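Skarik opens Canadian orders for Soltosent two-armed home robot

HALVORSEN, September – Skarik today opened Canadian orders for Soltosent, a two-armed household robot offered on a monthly plan.

The service costs $129 a month, or $2,199 paid in advance for 20 months, and includes home set-up by Brastico technicians.

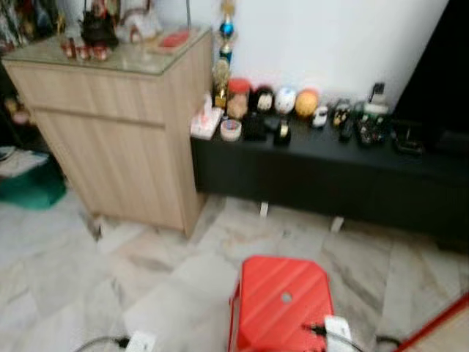

A living room with a low black console, a wood-grain cabinet and a marble-patterned floor.

Soltosent is intended for light tidying in furnished rooms. Each arm ends in a two-fingered gripper, and customers may change the robot's task list at any time of day. 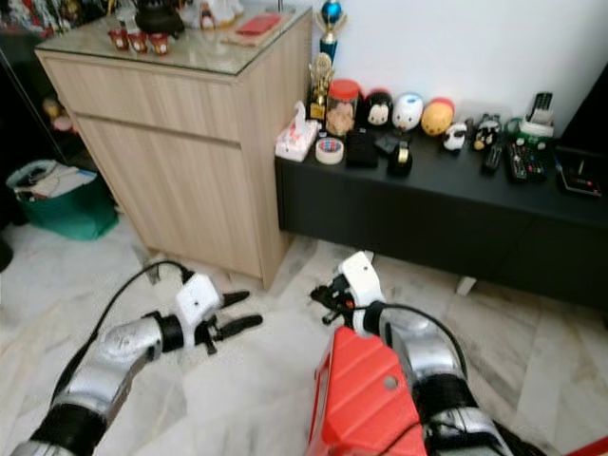
Availability

Orders are open in 6 provinces. Plans may be cancelled with one month's written notice. Media inquiries should be directed to the Skarik communications office.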